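Grandley Kitchen Store: Container Gallery

Food storage, shelf by shelf
19 November 2018

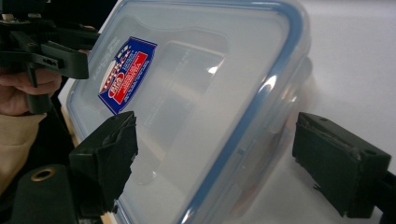 Clear storage container with blue seal. The product sticker is still on the lid.

We reopened the kitchen store at Grandley this month after moving it from the back corridor to the room next to the servery. Most of the work was sorting out food containers. There were 252 on the old shelves, counting odd lids and bases as one each, and a good many had no partner.

The new stock is the clear kind with a rubber seal and locking tabs on the lid. You can see what is in them without opening them, and the rectangular ones take up less shelf than the old round tubs.

Stickers come off before first use. Lift a corner, peel slowly and rub off any glue that stays behind with a little cooking oil. Wash the lid and base by hand after that.

Where things go

Top shelf: empty containers, lids on, no more than 4 high.

Middle shelves: rice, pasta, lentils and flour. Labels go on the short side, facing out. Please write the date opened as well as the contents.

Bottom shelf: large tubs for the Pascual lunches. These are marked with green tape and go back to the same place after washing.

Side rack: spare lids, stood on edge in order of size. Roughly 40 of the old lids are here for now. If you find a base that fits one, put the pair on the top shelf.

Looking after the seals

Food gets trapped under the rubber, mostly sauce and flour. Ease the seal out with the handle of a teaspoon, wash it in warm soapy water and leave it to dry flat. Press it back into the groove starting at a corner. A twisted seal will leak.

Split seals go in the tray by the sink. We have 20 spares in the drawer underneath.

Old containers in fair condition have gone to Fusadley. Cracked ones are in the blue crate by the door until the next recycling run.

More galleries: Plenano pantry | Grandley servery | Cupboards and drawers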